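**Rulta hand-held gripper pair, rev. 2**
Sold by Flukport. Page reviewed by Obadia Mollel, Tuesday, July 5, 2022.

Most pages for gear like this promise that you can skip the robot and still teach the robot. Read those pages slowly. The Rulta pair lets one person record two-handed demonstrations at a table. Whether those recordings are worth training on is a separate matter, and we don't sell that part.

**What you get**

- Two grippers, left and right, two fingers each
- Two white perforated mounting brackets, fitted
- Cable bundles for both sides
- Table clamps
- Recording software, Mwaipopo build (Linux only)

**What we measured**

Our Plarkico bench ran the pair for most of March. The plan was 2000 demonstrations of one packing task. We got 954 we would keep. Some of the rest were operator mistakes. A good many were dropped frames, and the software did not flag them, so somebody had to sit and watch.

A policy trained on the first 400 did fine with the bottle it had seen. Swap in a taller one and it mostly fumbled. If a dealer quotes you a success rate, ask which objects were used and who picked them.

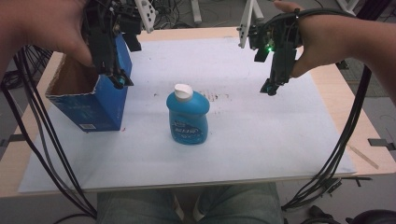
*Two-handed recording at the table: bottle, open box, one gripper per hand.*

**Before you order**

The cables are heavier than you'd like. Our operators wanted a break every 22 minutes, and their late takes were sloppier than their early ones. There is no wireless version and we have stopped asking for a date.

Fingertips wear and are sold separately. Calibration has to be redone any time a bracket is moved, even slightly. The quick-start card says otherwise. Ignore the card.

Returns accepted on unopened units only. Loan sets are available through Flukport for labs that want to try their own task first, and we'd suggest doing that.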